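OK, fault report time, and I have been looking forward to writing this one all day. Our silverware-sorting sim at Prarkden ran 1231 pick attempts overnight, and a good chunk of the fork picks went bad in the same strange way. A thread!

Quick setup: one arm, one two-finger gripper, a pile of utensils, a cutlery tray. Pick a piece up, put it in its slot, go back for the next. All simulated, so no real forks were hurt. The policy we're testing is called Ellari and I'm very fond of it.

The fault: the arm comes down over a fork, lines up nicely, closes on the handle, and the log says "grasp OK." Then it lifts and the fork stays on the table. The arm carries nothing all the way to the tray, lets go of nothing, and marks the job done. So proud of itself!
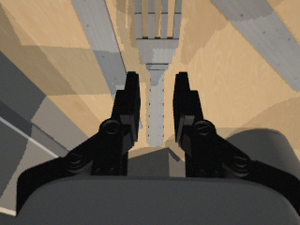
My first guess was friction. Wrong! I bumped the finger pad friction up twice and got the same misses. Then I blamed the fork model, and spent an hour I will never get back poking at its collision shape. The shape was fine.

Arnaldo Coelho spotted it just after lunch. The "grasp OK" flag was reading the commanded finger width, and the measured width was never checked at all. We told the gripper to close to 5 mm, so the flag said 5 mm, so everybody downstream believed there was a fork in there.

And the close command was firing 12 steps early, while the arm was still coming down. On a fat handle you get away with it. On a thin one the fingers shut above it.

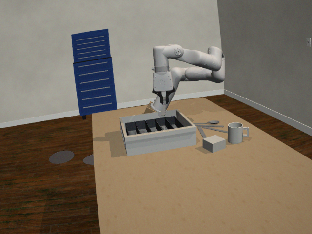
The part that bothers me most is what this would do on real hardware. We have a bench arm at Clurcombe waiting for this same code, and a gripper that shuts early and then keeps descending is a gripper pushing its fingertips into whatever is below. Over a tray like ours, with thin partitions between five narrow compartments, that could mean a cracked divider or a bent finger. In sim you hit reset. On the bench you order parts.

So we put a hold on the Clurcombe run. Jaime Macedo pulled the release before I'd finished typing the message, which I loved. 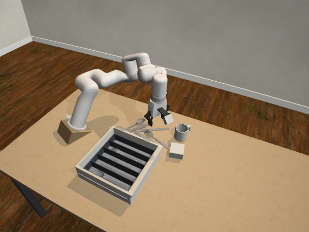
Fixes so far: the close command now waits until the arm has settled at grasp height. The flag reads measured width, and if the fingers meet with nothing between them, that's a miss and the arm tries again. After 2 misses it stops and asks for a person.

We also added a downward force limit at the wrist. It should have been there from day one, and leaving it out was my call, so that one is on me.

Reran a short batch this evening and the fork picks look SO much better. The knives still slide a bit when they're lying under something else (separate bug, we've named it Caputo, please don't ask). Full overnight run starts at 9 pm and I'll post the numbers in the morning, good or bad.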